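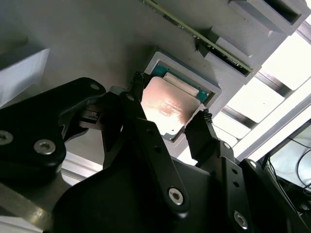
4. Getting the processor out of its tray

Home Guides Downloads Parts Contact
Search this manual Go

Okay, if you've made it through sections 1 to 3, your Plovgate board is lying flat, the big cover is off, and you've had a snack. Good! Section 4 is the one people email me about most, so I've written it out the long way. I've built up more of these than I can remember and I still go slowly here.

Give yourself 15 minutes. You may need less, but I'd hate for you to be doing this with one eye on the oven.

What you need on the bench

- the processor, still in its gray tray
- the Plovgate board, socket cover on for now
- a lint-free cloth (the Hesik kit has two, and a clean coffee filter works too)
- a small flashlight
- decent light from one side, like a window or a desk lamp

Before you touch anything

4.1 Wash and dry your hands. Hand lotion is a menace, so skip it until you're done.

4.2 Touch a bare metal part of the case to get rid of any static. If you get up and walk across a carpet, do it again when you come back. (I have a rug under my chair, and I do this a lot.)

4.3 Set the tray right beside the board, on the same surface. You want a short, low trip from one to the other. Don't carry the processor across the room!

4.4 Open the tray if yours has a lid, and put the lid somewhere you'll find it. You'll want it if you ever have to send the part back.

Picking it up

4.5 Look at the processor before you lift it. The silver metal side is the heat spreader, and it should be facing you. If you're looking at the contacts instead, the part is upside down. Close the tray, turn the whole thing over gently, and open it again.

4.6 Find the little triangle in one corner of the processor. On some batches it's very faint, so tip your flashlight until it shows. Remember which corner it's in, or say it out loud. I do.

4.7 Hold the processor by two opposite edges and nothing else. Light pressure is plenty. If you feel it start to twist, set it back down and get a better hold.

4.8 Lift straight up. The tray pockets are snug, and a sideways pull can drag a corner against the wall of the pocket. If the tray wants to come up too, hold it down with your other hand.

CAUTION: Keep your fingers off the underside. Skin oil on the contacts can cause all sorts of strange faults later on, and they're miserable to track down.

NOTE: Smudges on the silver side are a much smaller worry. The lid is just metal, and you'll wipe it clean in 4.13 anyway. Light bouncing off it can look like a stain too, so move your lamp before you start scrubbing.

Setting it in the socket

4.9 Raise the socket lever all the way. On the Plovgate board it goes a bit past straight up and stays there by itself.

4.10 Match the triangle on the processor to the triangle on the socket. Check it twice.

4.11 Lower the processor flat and let go. It should drop in under its own weight. Please don't press on it! If it sits crooked, lift it out and go back to 4.10.

4.12 Bring the lever down and hook it under its tab. It takes more of a push than you'd like, and there may be a creak. That's normal for this socket.

4.13 Wipe the silver lid with the cloth in one direction and let it dry for 60 seconds before you open the paste.

If something seems off

The lever stops halfway: raise it again and look at the processor from the side. One edge is usually sitting high.

The processor got dropped: pick it up by the edges and check the underside with the flashlight. If you see a scratch across the contacts, stop there and fill in the exchange form, code 546, on the Okatov parts page.

You have an Amin adapter plate: fit it after 4.12, with the notch toward the lever. The screws for it are in bag 6.

Leave the empty tray on the bench for now. Section 5 covers the paste and the cooler, and the tray makes a handy place to park the cooler screws while you work.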